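Teaching by Hand, One Floor at a Time

Notes from the Hornier house, where the robot is still a beginner and so are we
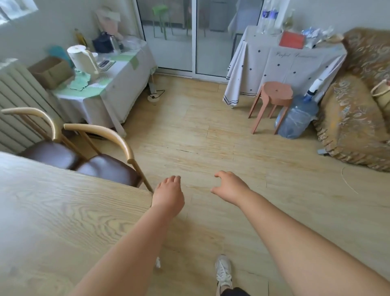 The February round of home sessions is over, and the counter on the Hornier project page stands at 1681 demonstrations. The target is 2000. Leire Moya, who keeps the counter, would like it known that a demonstration in which you scratch your nose halfway through does not count toward either number.

For readers who joined the list after the holidays: Hornier is the tidying-up project. In the first year we taught everything by remote control. One of us sat at the desk with a controller in each fist and steered the arms through picking up a sock. It worked, in the sense that the sock left the floor. It also took so long that a person could have knitted a second one. Remote sessions are good for the last few inches of a grasp, where the robot's own fingers have to be the ones doing the squeezing, and we still run them in the afternoons for that. For everything else we now put the camera on somebody's head and have them do the job with their own two hands.

This has been humbling. You think you know how you pick up a scrap of paper. Then you watch your recording and discover that your left hand hangs there, half curled, doing nothing at all, while the right one goes in with the fingers spread like you were about to catch a melon. The model learns all of it. After the first batch the robot developed a left arm that hovered politely beside the work, and it took us most of a week to trace that to Prieto, who stands exactly like that in the lunch line too.

So there are new house rules for anyone signed up for the next round. Sleeves go up past the elbow, rings and watches come off. Look at the thing you're reaching for before you reach for it, and keep looking until you've let go. If you drop something, pick it up again and carry on – recoveries are worth more to us than clean runs, and the robot is going to drop plenty. Don't narrate. The microphone is off and you're only talking to the sofa.

Please also stop cleaning before we arrive. We know it's hard. But a robot that has only seen bare floors and clear tables is going to have a bad morning the first time it meets a patterned tablecloth, a plastic stool and a row of water bottles. Glass doors and daylight are welcome too. The depth estimates go a bit strange around them, and we would like that to happen now.

On the results side, the Vultomon arms went through 56 floor pickups with the new policy and managed a decent share of the soft items. Paper is still a problem. Flat paper on a smooth floor is a miserable thing to grip even with fingernails, and the robot has none. Leire's current idea is to have everyone demonstrate the little slide-and-pinch you do without thinking, which of course nobody can do naturally once asked. Thin wire is next on the list after that, and we are not looking forward to it.

The next round needs 8 people for morning sessions. You'll do two hours with breaks, and the head strap has been replaced with one that doesn't leave a dent. Lunch is from Ikumcombe again, following last month's vote, which was closer than it should have been. Sign up on the sheet by the lab door, or reply to this newsletter and Leire will add you.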